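Bostex Small Oven Cleaning Kit
Reviewed by Duyên Vương
Monday, March 24, 2025

Price paid: $38 at Khổng Home Supply, Mornby
Would I buy it again: the paste and the long brush, yes. The full kit, no.

Most oven cleaning products are made for a full-size oven. The sprays come out in a cloud and the scrapers are too wide to turn inside a small cavity. I have a compact toaster oven that gets used most days, and I usually clean it with dish soap and an old toothbrush. The Bostex kit is sold for ovens of this size, so I bought one and used it for five weeks before writing anything down.

What you get

A 300 gram tub of cleaning paste, a long brush with an angled head, a short brush with stiff bristles, a plastic scraper, two microfiber cloths and a 50 ml bottle of glass cleaner. It all comes in a zippered bag. The bag is thin and the zipper on mine started to separate in the second week. I now keep everything in a shoebox.

There is a one-page instruction sheet. The type is very small but the steps are clear. Unplug the oven, let it cool completely, take out anything removable, then work from the top down. I also checked the oven's own manual to see what it allowed on the interior, and I would do that before opening the tub.

The paste

This is the best part of the kit. It is thick enough to stay where you put it on a side wall, and it has a mild lemon smell that was gone by the next morning. The sheet says to leave it for 20 minutes. For light grease that was plenty. For the baked-on spots near the back I had to do it twice, and one brown patch on the ceiling is lighter but still there.

It takes a lot of wiping to get the paste off. Plan on rinsing the cloth four or five times. If you leave any behind it dries to a white film, and you will find it later in the corners.

The brushes

The long brush is the right length for a small oven. The angled head reaches the ceiling and the back corners without your knuckles hitting the rack guides. I used it more than anything else in the bag.

The short brush is meant for racks. It works on the straight rods, but the head is too wide to fit between them, so you end up turning the rack over and doing each side separately. Soaking the rack in the sink first made more difference than the brush did.

The scraper

I used it once. The edge is blunt and it bends under pressure. An old plastic card did the same job.

The glass cleaner

The window in the door is where I notice dirt the most, and I had hoped this would be the reason to buy the kit. It cleaned fingerprints well enough. On the inside of the glass, where there is cooked-on splatter, it did very little. The paste did a better job there, followed by a damp cloth. The bottle is also small. Mine was empty after six cleanings, and Bostex does not sell a refill.

Be careful when you clean an open door. Don't lean on it while you reach in. I sit on a low stool and work from the side, and I put a folded towel under the front edge to catch drips.

The cloths

Good cloths. They have been through the washing machine four times and haven't frayed. The gray one hides stains, the yellow one doesn't.

Compared with the other kit

Before this I had the Cerkbridge kit, which is cheaper and has no glass cleaner. Its paste is thinner and runs down the walls, and its brush shed bristles. The Cerkbridge scraper was better, with a proper edge. If someone sold the Bostex paste and long brush with the Cerkbridge scraper I would be happy.

The listing at Khổng has over 3,000 ratings, mostly high, but a lot of them mention full-size ovens. For a big oven I think the tub would be gone in two uses. In mine it is still half full.

The store told me the paste will be sold separately starting in April. I would wait for that and buy a long brush wherever you can find one.

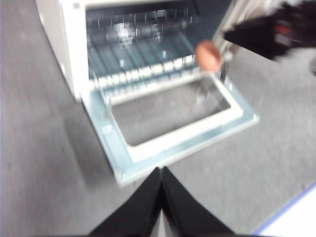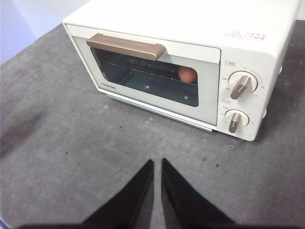 Compact toaster oven: door open in the first photo, door closed in the second.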